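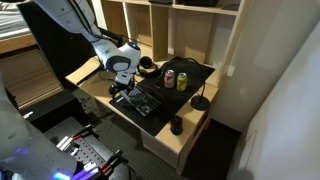

How Does Wool Get Its Colour?

Mar 3, 2025

Have you ever looked closely at a rug with many colours in it? Perhaps there is red, dark blue, yellow and a little green. But sheep are not red or blue! Most of them are white, brown, grey or black. The colour must be put into the wool, and this work is called dyeing.

Be careful with the spelling. Dyeing has an "e" in the middle.

First, the wool has a bath

Wool from a sheep is greasy. The grease is good for the sheep, it keeps the rain away from its skin. For the dyer it is a problem, as the colour cannot go in well. So the wool is washed with warm water and soap, gently, and it must not be rubbed too much. Rubbed wool sticks together and becomes felt. 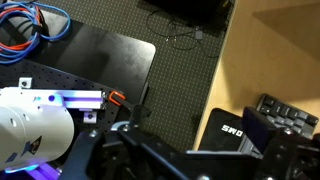 Silver bolts on black metal parts.

Colours from plants

For a very long time people have made dyes from plants. Red can come from the root of a plant called madder. Yellow can come from a plant called weld, and also from onion skins. Blue comes from the leaves of indigo.

In the village of Jirnura, near the Dernuron river, there is a small dye house with the name Kadetti. The madder roots there are dug up in January, dried and then broken into powder. The dyers keep a big book with wool samples glued inside. It has 273 samples, and 29 of them are red. You would maybe say that some of these reds are the same, but put them near a window and you will see the difference.

What is a mordant?

This is a difficult word, but the idea is easy. Many plant dyes do not hold on to the wool by themselves. After some washes they would go away. A mordant is a helper which joins the colour and the wool together. A common one is alum, a white powder that melts away in water. The wool goes into the alum water before it goes into the dye.

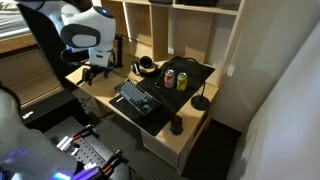 A light wood desk, and a bed with a white sheet.

The magic of blue

Indigo is different, it needs no mordant. When the wool comes out of the indigo pot it looks yellow-green. Then the air touches it and slowly it turns blue -- you can watch it happen. At Kadetti the wool stays in the pot for 15 minutes and then hangs outside for 30. For a darker blue, they do it again.
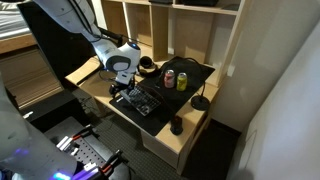
And how do they make green? They dye the wool yellow first and then put it in the blue pot. In Jirnura this green is called mridha, and it is used mostly for the leaves in the border of a rug.

Words to remember

Dye: something that gives colour to wool or cloth.
Mordant: a helper that makes the colour stay.
Madder: a plant with roots that give red.
Felt: wool that has stuck together into a thick cloth.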